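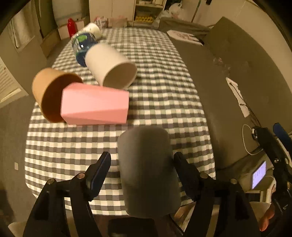

Fliltmont Abbey: the audio guide, reviewed

The ruins at Fliltmont are free to walk around. The audio guide is 5 dollars, which you hand over at a hatch in the side of the ticket hut, a building that sells no tickets. I have visited a lot of ruined abbeys and I have a weakness for being talked to while I look at them, so I paid.

What you get is the Nedar handset, a gray slab on a neck cord with a number pad and one earpiece. If you have toured any monastery in the past decade you've probably worn one or its cousin. It weighs about as much as a decent sandwich and swings into your stomach when you bend down to look at a column base. You type the number on the post, press the green button, and a man starts telling you about the wool trade.

There are 52 stops. I want to be fair about this, so let me say that Fliltmont is a good site. The church still has most of its west wall, the chapter house doorway has kept its carving on one side, and there's a long drain you can follow nearly to the river. It is also a field. You can cross it in the time it takes to eat an apple. Fifty-two stops works out to a numbered post every few steps, and in the south range they stand so close together that it looks like somebody started a fence and got bored.

The first stretch is excellent. Whoever wrote the script knows their monks, and the section on the lay brothers is the clearest I've heard anywhere: where they slept, which door they used, why they had their own end of the church. Stop 9 asks you to stand with your back to the west wall and look down the nave, and the narrator then shuts up for a while and lets you do it. I'd have paid the 5 dollars for that alone.

Then you reach the cloister and things go soft. Stops 20 through 31 are mostly one fact each, and several are the same fact. I was told three times that the cloister walk was once roofed. The warming house gets its own lengthy meditation on how nice it must have been to get warm, read out by a second narrator who sounds like she is selling me a mattress. The kitchen has sound effects. There is a pig.

The infirmary, which to my eye is the most interesting part of the whole place, gets a single stop and a wrong turn. The handset tells you to "go through the arch on your left." The arch is on your right. On your left is a sheep fence. I stood there for a bit assuming the mistake was mine, and was joined by another handset wearer doing the same, and we nodded at each other like people waiting for a bus.

A word on the hardware. The buttons are stiff and the screen is hard to read in sunlight, though in December that was hardly a worry. With gloves on you can't type a two-digit number without hitting a third digit, and the Nedar takes this as a request to go back to the welcome message. I have now heard the welcome message more often than some of my relatives. There's a pause button, but if you leave it paused too long the thing switches itself off and forgets where you were. Volume is good. The wind comes straight up the valley and I never lost a word, including the pig.

You can skip the guide and buy the booklet instead. It's called Norine after the stream, it was printed locally, and it costs 2 dollars from the same hatch. It has a fold-out plan with the phases of building shaded in, which the audio guide badly needs and doesn't have. The text is dry and it assumes you know what a reredorter is (the latrines; now you know too). There's also the old Grgić survey, which the booklet cites on nearly every page and which runs to 500 pages. I have only seen it in a library and I wouldn't carry it across a wet field.

My advice is to get both and be ruthless. Do stops 1 to 19 in order, take the earpiece out for the cloister and use the plan, then put it back in for the abbot's lodging at 44, where the writer wakes up again and gets properly indignant about a missing staircase. The final stops by the river can go. The last one thanks you for your interest and suggests the tearoom, which was closed.

Handsets have to be back at the hatch before dusk. Mine left a mark on my coat from the cord, a sort of rusty line, and it brushed out once I got home.

Three stars for the guide, four with the booklet. The ruins get more than that, and they don't need charging.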